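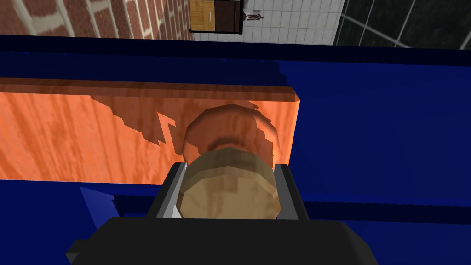

# The Drastden Prayer Rope, 100 knots

We have been selling prayer ropes at Beststead for a good while now, and the Drastden is still the one we reach for when somebody writes to say they'd like to begin praying with their hands as well as their lips. It's a plain black wool rope, knotted by hand in our Honier workroom, with a small cross at the join and a soft tassel (you can ask us to leave the tassel off, plenty of people do!).

The knots are firm and close together, so your fingers find the next one without any looking, even in the dark or under a coat sleeve on the bus. Say the Jesus Prayer on each, or a short psalm verse, or whatever your own tradition has given you. 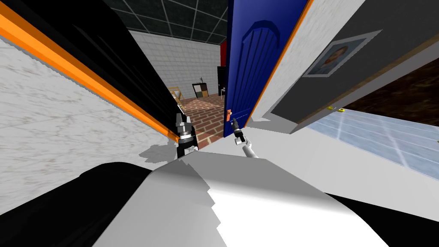

If you keep a longer rule, there is a 200-knot rope as well, though it does take up a fair bit of pocket. Both come in a cotton pouch with a folded card of 2 morning prayers, one of them from the Després booklet that so many of you asked after in January.

**Care:** wash by hand in cool water, press in a towel and dry flat. New wool sheds a little at first.

**Delivery:** ropes are made to order, so please allow us a few weeks, and longer before Lent. If yours is to be a baptism gift, do put the date in the notes box and we'll try our best to have it with you in time.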